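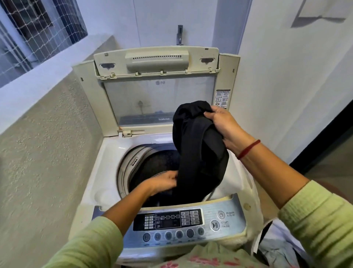 Towels come out stiff as cardboard, what am I doing wrong?

flondow76
We moved out to Drillberg in July and ever since then my towels could stand up on their own. Same detergent, same line in the yard. I've tried extra softener and they just feel waxy now. Help!

aron_b
Drop the softener. It coats the loops and then they can't soak anything up. I do a cup of white vinegar in the rinse and mine are fine (no, they don't smell like salad).

Jadoon
Gonna disagree on the vinegar. I did that for 2 years and blamed it for a perished rubber hose. Is your water hard out there? I'd get a test strip before buying anything.

flondow76
Kettle is furry inside, so I'm guessing yes, lol

Jadoon
There's your answer then. Washing soda, less detergent, and don't cram the tub.

aron_b
A hose can perish on plain water too, just saying. But yeah, less detergent, I'm with you on that one.

pegbag10
Line drying does it as well! Give them a really good snap before you hang them, then 10 minutes in the dryer at the end if you've got one.

flondow76
No dryer, but I can snap! Trying the soda on the blue set first.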